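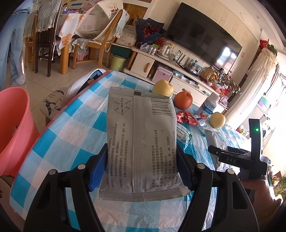

snack situation on the checkered tablecloth, silver packet, barcode side

ok so several of you asked how the house thing is going. thread. typing this between calls so forgive me

1/ background for new people: we are 62 and 64, sold up in Ultonwood in February, renting a two bedroom in Wandstead while we decide if we buy here or not. That was supposed to be a three month decision. Ha

2/ first lesson. The listing price is the least interesting number on the page. I now scroll straight down to taxes, HOA, insurance. In that order. Then go back up and look at the kitchen like a normal person

3/ example. Cute ranch on the north side, one level, big carport. HOA $219 a month. Fine, I thought. Asked what it covers. Mowing, trash, the pool. Not roofs. Not the outside paint. So you're paying 219 and STILL saving up for a roof

4/ next place, bigger fee, $587. Nearly closed the tab. But that one has roofs, exterior, water, cable, and the building insurance. I sat down with a pencil and the two came out a lot closer than you'd think. My husband did not believe me and did it again with his own pencil

5/ ask for the reserve study. Ask for it in writing. If the seller's agent says "I'm sure it's healthy" keep asking. Glenys Lewis (our agent, very patient woman) got us one in two days once she leaned on them a bit

6/ what I look for in it now: how old the roofs are, when they expect to replace, how much is in the pot today. And past special assessments. One complex had 2 of them in the last few years. Both times owners had a month to pay up. On a fixed income that is not a small suprise

7/ someone asked about 55+ communities. We toured one, Trevor (yes that's the name of the community, I know). Very friendly. Golf cart parking at the grocery store. Husband wanted to sign that afternoon

8/ I did not sign that afternoon. Read the rules first. No overnight guests under 18 for more than 9 nights a year?? We have grandkids who come for all of July. Deal breaker for me, would be a selling point for my sister

9/ rules are different everywhere so read YOURS. pets, trucks in the driveway, whether you can rent it out if you end up in assisted living. That last one Dwynwen Hughes told me to check and I never would have thought of it

10/ back. Call ran long. Where was I

11/ insurance. Get a quote BEFORE the offer. Not after. We got one for a house we loved and it was more than the property tax. Old roof plus a flood zone line that clips the back corner of the lot. Just the corner! Doesn't matter apparently

12/ property tax: don't go by what the current owner pays. They may have been there 30 yrs with every exemption there is. County office ran it for us as if we bought it now, took ten minutes on the phone. Number went way up

13/ to the person who said just pay cash and stop fretting: we thought about it. But then most of what we have is sitting in a house, and you can't pull a shingle off and buy groceries with it. Talked to Sioned Pumphrey who did our old refinance and she ran it both ways, small mortgage vs none. Still chewing on that

14/ renting first is the best thing we've done btw. You find out stuff. The road past the nice subdivision is a parking lot at 4pm. The pharmacy closes at 6. The cute downtown is lovely and also there is a train, all night long

15/ also found out I do not want stairs. I said I didn't mind stairs. Nine weeks in a second floor rental with groceries and I mind stairs

16/ inspection q's. Yes get one even on new construction. Eifion Skyrme did ours on a place we ended up walking away from. Attic fan vented into the attic. Water heater older than my son's marriage. Best money we spent all spring and we don't even own the house

17/ walking away felt awful for maybe a day. Got the deposit back cause we were inside the inspection window. KNOW YOUR DATES. put them on the fridge

18/ @ whoever asked about doorways, yes, measure them. Hall bath too. My mother's walker wouldn't go thru hers and they had to take the door off the hinges. 36 inches if you can get it

19/ where we are now: down to two. A villa with the big fee, and a little house with no HOA at all and a yard. I want the villa. He wants the yard. He hasn't mowed anything since the nineties

20/ second showing at the little house tomorrow at 10am, bringing the tape measure and Maj-Britt Haugen from downstairs because she used to do home staging and notices smells

21/ will update. if anyone has lived in a no-HOA street next to an HOA street tell me what that's like, do they get snippy about your trash cans

22/ oh and forgot, the title search. ours turned up an old fence easement. will do a separate post, got to go, phone agian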